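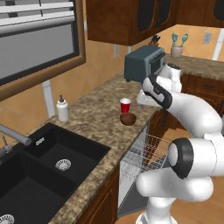
Figure 6.1. The simulated kitchen, with the arm over the counter and the dishwasher open.

Chapter 6
A Kitchen You Can Afford to Wreck

By now you have an arm bolted to something heavy, a power supply that no longer smells, and a strong wish to make the thing fetch you a cup. Put the wish aside for one more chapter. First we are going to build a kitchen on the computer and let the arm do its worst in there.

Hrefna Bisgaard, whose garage build we follow through this book, skipped this step. On a September evening she sent her first reaching program straight to the real arm, which reached very nicely through the space where a shelf was. Her notebook entry reads, in full, "Shelf." She spent the next 10 evenings in simulation and has been a bore on the subject ever since.

The model we will use is called Fosden, and it comes with the Cluvix files you installed in Chapter 2. It is an ordinary kitchen: granite counter, double sink, toaster oven, a red cup waiting to be knocked over. Look at the dishwasher in Figure 6.1. With the door down and the rack partly out, it takes up floor and air that the arm would like to use. A good share of your early collisions will happen near it. Leave it open anyway. Kitchens are like that.

The gripper in the figure is hovering close to the toaster oven and holding nothing. Getting to a pose like that without touching anything is the whole of the first exercise, and it is harder than it looks. Hrefna's log shows 111 tries, 80 of them ending in contact with some part of the kitchen. The Frandsen planner, which we meet in Section 6.3, would have spared her most of those – but she hadn't read Section 6.3 either.

Before you start, check that your joint limits match the ones you measured in Chapter 5. The simulator will believe whatever you type. If you tell it the elbow bends backward, it will bend backward, and you will feel clever until you try it in the garage.

6.1 Loading the Room

Open the Rernton viewer and choose Fosden from the list of rooms.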